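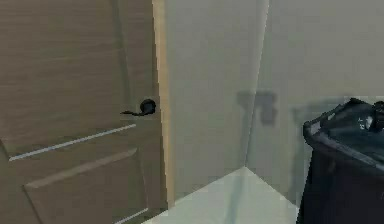 The Wuvville door program is a workplace automation scheme run by the hotel operator Naidu at its residential conference center in Wuvville. It was announced as a way of handing corridor work, chiefly linen rounds and waste collection, to a wheeled machine sold under the name Senora. Before any machine rolled down a hallway, its control software was trained in a computer-rendered copy of the building, and most of that training concerned doors. A rendered door of the kind used, brown with a wood grain and fitted with a black lever handle on a round rose, stands closed beside plain pale walls, with a large black container at the right. Staff who had been told the project was about lifting and carrying were surprised at how much of it was about getting into the room.

Search this site Enter keywords Go

Background

The main building at Wuvville dates from 1876 and was put up as a boarding school. It has been altered many times, and the door hardware differs from wing to wing. Naidu also runs a newer property at Govville, where the hallways are wider and all the handles match. The company first planned to start at Govville and moved the trial to Wuvville in November, when bookings there were low.

Housekeeping at Wuvville was done by a day crew of 15 people. Their work included stripping beds, cleaning bathrooms, emptying bins, moving linen and reporting faults. Company material from the period treats these as separate tasks with a fixed time for each. Housekeepers who commented on the plan pointed out that the tasks are done together, and that a person carrying out the trash also notices the dripping faucet and the guest who has not left the room in two days.

Training in simulation

The software practiced opening and passing through doors in a simulated building, with changes made to the lighting, the wall color, the door finish and the height of the handle. Naidu stated that the machine had completed over 1000 simulated door openings before the trial. The figure was repeated in the company newsletter and on a poster in the staff room. It did not say how many attempts had failed, or how many of the openings used doors like those in the old wing, some of which stick in damp weather and have to be pushed with a shoulder.

Critics inside the company argued that a clean simulated hallway leaves out most of what makes the job hard. Real hallways at Wuvville have room service trays on the floor, wet umbrellas, children and rugs that curl at the corners. The project team answered that clutter could be added to later versions of the simulation. Whether this was done before the trial is not recorded in the documents the company has released.

Trial and effects on staff

During the trial Senora worked from 10 in the morning until 3 in the afternoon on one floor. A housekeeper was assigned to walk with it, press the stop button when needed and open any door it could not manage. This role was called "route partner." It carried no extra pay at first, and the route partner's own rooms were shared out among the rest of the crew.

Naidu reported that the machine made 610 trips in the trial and described the result as a success. The report counted a trip as complete when the load arrived, including trips on which a person had opened the door. No separate count was published. Claims that the machine "freed up" staff time are therefore difficult to check, and the crew's own time sheets for the period show longer shifts on the trial floor than on the floors without a machine.

Some changes were welcomed. Heavy linen bags no longer had to be dragged the full length of the east hallway, and two housekeepers with back trouble asked to stay on the trial floor for that reason. Others disliked the route work, which they described as slow and lonely, and said they were being asked to teach a machine without being told what would happen to their hours once it had learned.

Print this page E-mail this article

Later developments

After the trial, Naidu agreed to pay a small hourly supplement to route partners and to train them in basic repairs. It made no promise about the size of the crew. Two jobs that fell open the next spring were left unfilled, a decision the company put down to weak bookings.

Several doors on the trial floor have since been fitted with automatic openers. With these in place the machine no longer needs to work a handle on most of its route, and it is unclear how much use is now made of the simulated training. Housekeepers had been asking for the openers for years, as they make the hallway easier for anyone pushing a cart.

Plans to bring Senora to Govville have been announced twice. As of the latest company notice, no starting date has been set.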